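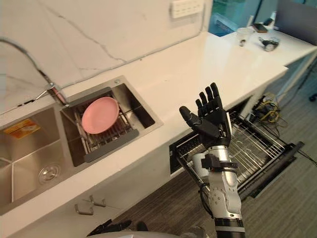

Why does tap water taste different from one town to the next?

Most of the difference comes from the ground the water has passed through on its way to the reservoir or well, and the rest from how it is treated and from the pipes that carry it.

Residents who move between Tralstead and Harkamby often remark on the change within a day. The two towns lie in the same county and are served by the same utility, yet a cup of tea made in one does not taste like a cup made in the other. Tralstead draws from wells sunk into limestone. Harkamby takes its supply from an upland lake fed by rain and snowmelt, which runs mostly over granite and picks up very little on the way.

Water that moves slowly through limestone dissolves calcium and magnesium. These minerals give hard water its fuller taste and leave the white scale found inside kettles. Soft water holds far less of them. Some people describe it as clean and others as flat, and a person's preference tends to follow whatever they drank as a child.

Špela Shehu has directed the tasting program at the Stumthorpe Water Office since its second year. The program maintains a register of 217 residents who have agreed to sample water from the district's supplies each June and to record their impressions on a printed card. Samples are served at room temperature in plain glasses, as cold dulls the sense of taste.

"Our panelists are not experts, and we do not wish them to be," Ms. Shehu said. "A customer who calls us to say that the water tastes of earth is giving us useful information. We need to know what ordinary people mean by the words they choose."

Earthy or musty notes are among the most common complaints in late summer. They are usually caused by compounds that algae and certain bacteria release in warm, still water. The human nose can detect these compounds at extremely low levels, well below any amount known to be harmful. Treatment with activated carbon removes much of the taste, and the Harkamby plant adds this step during the warmer months.

Chlorine is the other frequent subject of calls. A small amount must remain in the water as it travels, so that it stays protected as far as the last house on the line. Households nearest a treatment plant may therefore notice it more than those at a distance. Filling a pitcher and leaving it in the refrigerator for a few hours will reduce the taste of free chlorine. Some systems use chloramine, which fades much more slowly and is better removed with a suitable carbon filter.

A metallic taste more often begins inside the building. Water that has stood overnight in copper or iron pipes can take up small amounts of metal. Running the cold tap before drinking is a sensible habit, and only cold water should be used for drinking and cooking. Homes with older plumbing should be tested for lead, which has no taste at all and cannot be detected by the senses.

The district is now replacing the oldest of its mains, beginning with 2 miles of cast iron beneath the center of Stumthorpe. The contractor, Ertürk, will connect 400 properties to the new line in the first phase. Customers may see cloudy or discolored water for a short time after each connection. Cloudiness that clears from the bottom of the glass upward is trapped air. Brown or orange water should be run to clear before it is used, and reported to the office if it persists.

Ms. Shehu expects the panel to be asked about the new main at its next session. Its cards, now more than 2,000 in number, are kept at the Stumthorpe office and may be read by appointment.

Published Jan 14, 2024

38 shares
6 comments

Related articles
Reading Your Annual Water Quality Report
Hard Water and the Household Kettle
The Upland Lakes in a Dry Year
When to Replace a Pitcher Filter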